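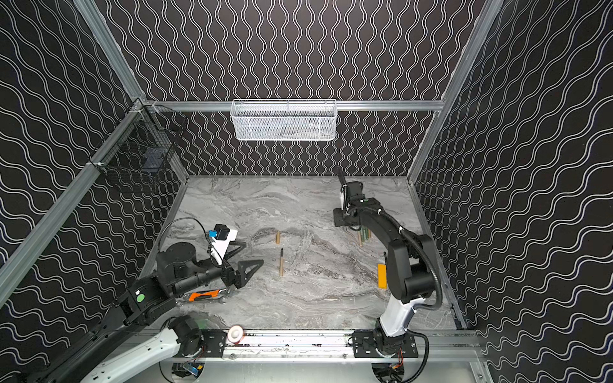 Figure 3. Workcell with patterned wall panels and two wire-mesh baskets, one white (back) and one black (left).

4.2 Incident records and coding

Crowd incidents were taken from the steward logs of two tennis venues, Hamel and Jerkside, over a single summer season. The logs held 3693 entries. Each entry gives a time, a gate or stand number and a free-text note of up to three lines. Entries that dealt only with lost property, first aid or weather delays were removed before coding.

Two coders worked through the remaining notes separately, using the categories in Table 2: verbal abuse, prohibited items, banners and flags, court intrusion, and refusal to leave. Agreement before discussion was 87 per cent. Most disagreements concerned banners and flags, where the note often recorded that an item was taken away but left out what it showed. These cases were coded as unspecified.

Severity was scored from the response recorded — a warning, an ejection or a referral to police. In 35 cases the log gave no response, and these were left out of the severity model but kept in the counts.

Attendance differed between the venues. Hamel sells about 4000 seats for an evening session, while Jerkside admits ground-pass holders who are not assigned to a stand. Rates for Jerkside are therefore given per session, and the two series should not be compared directly. Gate counts supplied by Drometti were used only to check session totals.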